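Ticket 306 – Tâche « fleurs en vase », cellule Fornach
Statut : ouvert
Priorité : moyenne

Bonjour,

Je reprends ici la question du client Stengate : est-ce que la cellule peut ranger un bouquet artificiel sans aide humaine ? Pour le moment, ma réponse est non. Sur 51 essais, 18 sont validés. Les roses à tige longue restent le cas le plus difficile.

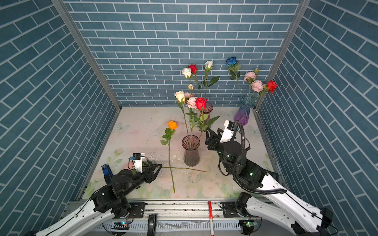

Rusnák, intégrateur – support technique Dullivetti

Les tiges couchées sur le tapis posent deux problèmes. Quand elles se croisent, la pince doit choisir laquelle prendre d'abord. Ensuite, il faut trouver le col du vase entre les tiges déjà placées, et le verre translucide est mal lu par la détection.

Essayé mardi : vitesse d'approche réduite, point de prise plus proche de la fleur. Le premier réglage n'a rien changé. Je garde le second.

Reste le vase lui-même. Il est léger, et nous n'avons pas encore de routine pour le redresser quand il est chargé.

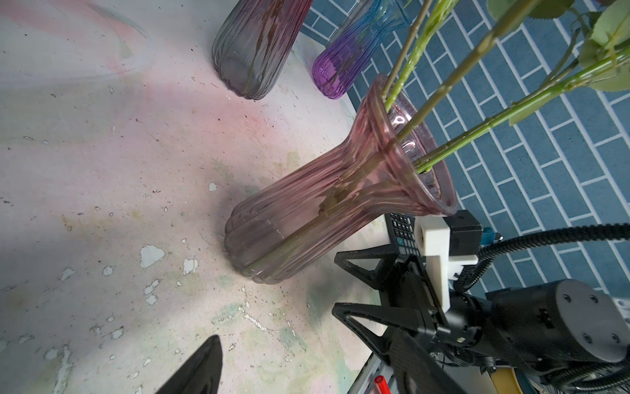

Vase rose couché, tiges dans le col – vue au poignet.

Question pour Fornach : peut-on lester les vases, ou bien le client refuse ? Merci de répondre dans ce ticket.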